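Chapter 4
What the Player Sees First

In the previous chapter we spoke about rules. A rule is of no use if the player cannot see it working, and so we now turn to the screen itself. By the end of this chapter you should be able to look at one still screen of your own game and say which object the eye meets first, which it meets second, and if this is the order that you wanted.

Let us begin with a small case. Viola Dal Bello made Skoltusville, a puzzle game about a harbour town, while she was still a student. In the first version every roof, rope and barrel was drawn with the same care and with equally strong colours. Her friends liked the drawings very much. They also walked past the door key in the second level again and again, although it was lying in the open street. Her teacher, Tươi La, asked her to change nothing in the key and to make the street paler. After this change the players went to the key without any help.

We call this quality readability. It is different from beauty, and it is different from detail. A game can have very simple graphics and be hard to read, as you will see with the cave levels of Akanda in section 4.2.

Readability depends mostly on contrast between an object and the ground on which it stands. Beginners often try to make an important object stronger by adding an outline, a glow or an arrow, when the ground is the part that needs the work. Consider two dark gripper fingers over a smooth white tabletop. The surface has only soft changes of light, so the eye goes directly to the dark shapes, and the wide gap between them is just as clear as the fingers. In a platform game the gap is what the player must judge before a jump, so please draw it with the same attention.
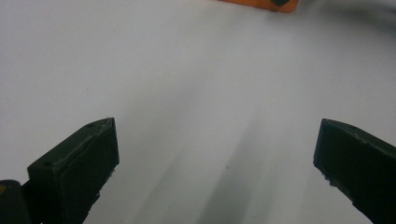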